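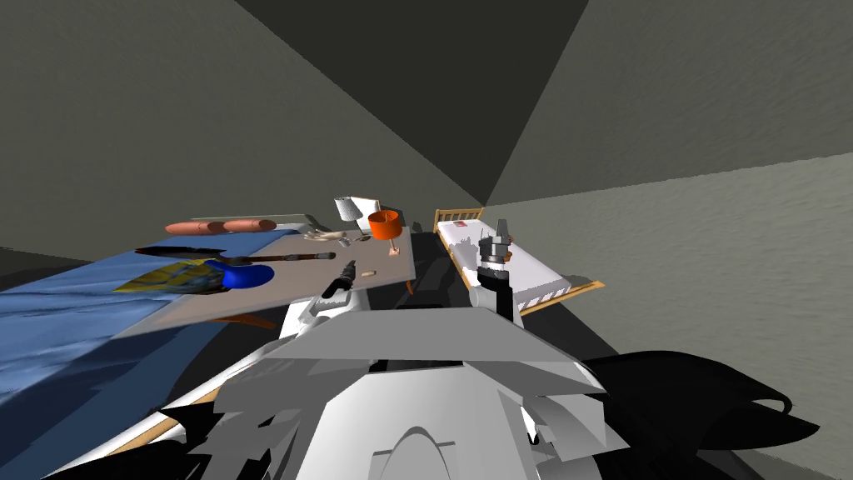
I've been teleoperating in simulation since October. I said I'd write up what I've picked up so far, so this is a thread for people who are thinking of trying it. I'm not a researcher. I run demos for a small team and most of my day is moving a robot's hands with my own.

The setup: two hand controllers, a headset, and a program called Skundow that passes my motion to the simulated arms. The rooms come from a scene library we call Tilahun. Each session I get a room, a short task written in one sentence, and 22 tries at it.

A try starts when I pull both triggers and ends when I press the side button. I mark it good, bad or redo. Bad ones stay in the set with a label. Redo ones get thrown out, and I use that for things like sneezing.

First thing I had to learn was to go slower than feels natural. My real hand gets to a cup in less than a second. If I do that with the controller, the arm lags, then catches up in a jerk, and the learning side sees a jerk. Now I count to 3 on every reach.

Second thing was pausing. When I stop to think, the robot stops too, and that pause gets recorded as part of the task. Ismail Mahrous, who trains on my data, showed me a policy that would reach halfway, wait, and then go on. It had learned that from me. So I plan the whole move before I pull the triggers.

Third thing, use both arms or park one properly. If the idle arm drifts, the drift ends up in the data. I rest my left elbow on the desk when the task is right hand only.

Fingers are harder than grippers. With a gripper I have one trigger, open or close. With the four-finger hand, the glove sends every joint, and my little finger never does what I think it does.

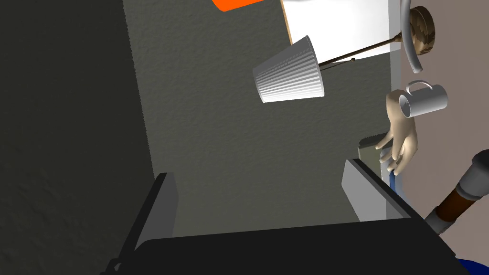 Mugs are what I spend the most time on with the hand. The handle gives you a choice, and every choice has to be shown more than once or the robot only knows one way. A mug lying on its side is a different job from one standing up. With the open mouth facing the fingers and the handle up top, like this one, I'd think about going for the rim first and leaving the handle alone. I also check what's near the fingertips. There's a thin blue thing right under them here, and I'd want to come in higher to stay clear of it.

Somebody asked if the view makes me sick. It did for the first couple of weeks. When the camera tilts and my chair doesn't, my stomach notices. Short sessions helped, and so did a fan on the desk – cheap fix, works better than the ginger candy.

On numbers. We were aiming for over 1,000 good tries on the pick and place tasks. I have 532. Some tasks go quickly and some I dread. Anything with a thin flat object on a table is slow, because the fingers want to go through the table and the simulator pushes back.

People also ask why not do it all by hand on the real arm. We do some of that. On the Minider arm you can hold the wrist and walk it through the motion, and it feels much better than a controller. But resetting a real table takes longer than the try itself. In the simulator I press one key and everything is back where it was.

Things I'd tell my October self: write down which grasp you used on every try. Mix up the starting pose. Don't keep a try you feel bad about just to fill the count. And charge the gloves overnight.

Next up is drawers, in a new room set called Javuvstead. I've done one practice session and kept two tries out of it. Will post more when I have a decent batch.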